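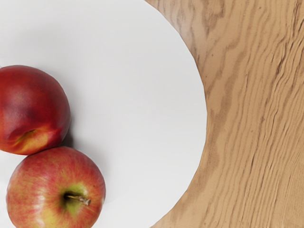
Fig. 1. Rendered view from Heltura, tabletop set: nectarine and apple on a white plate.

Week 4 handout: Heltura, the simulation kit from Besulano
2026-06-16

Heltura is the kit we'll use for the picking labs, and I'm really happy we have it! It gives you household objects, surfaces and lighting you can change from a short text file, and it renders fast enough to try an idea and throw it out before lunch.

Look at the skins in Fig. 1. One fruit is smooth and deep red, the other is streaked over yellow-green with a stem sticking out. They touch, so a detector has to find the line between two reddish round things - a lovely problem, and harder than it sounds.

What I like
The library has 3,546 objects, 870 of them food. Shadows are soft and the stem even casts one of its own.

What I like less
The plate reads as a flat disc with hardly any lip. If your grasp plan depends on rim height, check the mesh first. The Hanura importer is also slow with big files.

For the lab
Install the student license (good until September). Load the tabletop set, render 30 views with the light moved each time, and run the Gasser detector on all of them. Bring your worst miss to class.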